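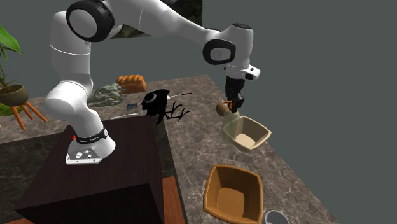

Clirby is a Python package for showing dialog windows and status panels in desktop programs. It provides a small set of functions for notices, warnings, yes-or-no prompts and text entry, and it is built on the standard Tk bindings. Applications that display rendered views can open a Clirby dialog over the view without stopping the drawing loop. The package is maintained by the Sillis group.

## Requirements

- Python 3.9 or later
- Tk 8.6
- A display server (headless use is not supported)

## Basic use

```python
import clirby

answer = clirby.ask(
 title="Save changes",
 text="Save the file before closing?",
 buttons=("Save", "Discard", "Cancel"),
)
```

`ask` returns the label of the selected button as a string. If the user closes the window without selecting a button, it returns `None`. Calling code must handle both results.

## Options

| Option | Type | Default | Meaning |
|---|---|---|---|
| `title` | str | empty | Text in the title bar |
| `text` | str | required | Body of the message |
| `buttons` | tuple | `("OK",)` | Labels, left to right |
| `timeout` | int | `300` | Seconds before the dialog closes |
| `parent` | widget | `None` | Window that owns the dialog |

A `timeout` of zero keeps the dialog open until it is answered. A dialog that times out raises `clirby.Expired` - it does not return a default button.

## Message catalog

The folder `messages/` holds 234 standard strings in English and Vietnamese. Of these, 61 have been revised for version 2. The Vietnamese text was prepared by Nga Dương and reviewed by Mỹ Thái. Programs written for the earlier Mạch catalog should replace `load_mach()` with `load_catalog()`. The old name still works in this version and issues a deprecation warning.

## Known limitations

- Dialogs must be opened from the main thread.
- Button labels are not wrapped. Long labels widen the window.
- The Risis theme does not apply to text entry fields.

## License

The code is released under the MIT License. The message catalog is released under CC BY 4.0.

Last revised: May 2025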